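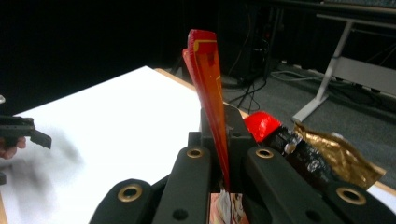

Brass-colored eyelets set in black plastic.

Stitix Repair and Reuse Program
Interim progress report to the Hagedorn Fund
Submitted by Roswitha Heitmann, Program Manager
Reporting period ending in June

1. Summary

The program trains adults in the repair of heavy textiles, chiefly tents, awnings, work bags and tarpaulins, and returns the repaired goods to use in the district. During the period under review the second training group completed its course, the Prakolard workshop opened for evening sessions, and the lending stock was moved to a larger storeroom. Spending is within the approved budget, with the exception of the line for thread and coated fabric, discussed in section 5. One planned activity, the mobile repair day at Pevari, was postponed and is now expected in the next period.

2. Training

The second group enrolled 33 participants. Of these, 5 withdrew before the midpoint of the course, in most cases after finding regular employment. The remaining participants finished the course and received the program certificate. The first group had a higher rate of withdrawal, and the change to evening hours appears to have helped. Exit interviews mention the schedule more often than any other factor.

The course was taught by Domingo Cisternas and Fiorella Orlandini. Mr. Cisternas is responsible for machine sewing, patching and seam sealing. Ms. Orlandini teaches hand finishing, the setting of eyelets and snaps, and the replacement of zippers. The order of the units was revised at the request of both instructors. Hardware is now taught before zippers, so that participants handle cutting dies and setting tools early and have several weeks in which to become used to them.

The written handbook remains incomplete. The chapters on fabric identification and seam repair are in use. The chapter on waterproof coatings was returned to the authors with comments, and a revised draft is due before the third group begins.

3. Repair service

The workshop accepted 800 items for repair in the period. Tents and awnings made up the largest share, followed by bags and protective covers. Torn eyelets and failed seams were again the most frequent faults. Items judged beyond repair were taken apart for webbing, buckles and sound panels of cloth, which are sorted and kept for later work.

The waiting time for a repair grew longer in the spring, when camping groups and market traders bring in their equipment together. The workshop responded by adding a Wednesday intake session reserved for trade customers. Household customers now use the remaining sessions, and complaints about the line at the counter have declined. We intend to keep this arrangement through the fall and to review it once the busy season has ended.

A simple intake form was introduced at the same time. It records the material, the fault and the date promised to the customer. Staff report that the form is useful but too long — a one-page version is being tested.

4. Partnerships

The agreement with Prakolard was renewed on the same terms. It gives the program use of the ground-floor workshop and the loading area, and the program pays a fixed share of heating and electricity. Arne Ehlers remains our contact for the building. The question of a second exit from the cutting room, raised in the previous report, has been settled and the work is complete.

Discussions with the town of Pevari continue. The mobile repair day was postponed when the hall became unavailable, and a new location has been offered next to the weekly market. The town has asked for proof of insurance covering the use of hand presses in a public place. We have requested the necessary papers and do not expect difficulty.

5. Finances

The accounts for the period have been reviewed by Helmut Stöcker and are attached separately. At the close of the period, 57 percent of the annual grant had been spent. Wages and rent followed the plan. Materials exceeded it, owing to higher prices for coated polyester and to the number of large awnings received. We ask the Fund to approve a transfer from the travel line, which is underspent as a result of the postponement at Pevari, to the materials line. No increase in the total grant is requested.

6. Next period

The third training group will begin after the summer break, and applications are already being received. The program also plans to complete the handbook, hold the repair day at Pevari and replace the older of the two walking-foot sewing machines, for which quotations are being gathered. A decision on the lending fee for tents has been deferred until the storeroom inventory is finished.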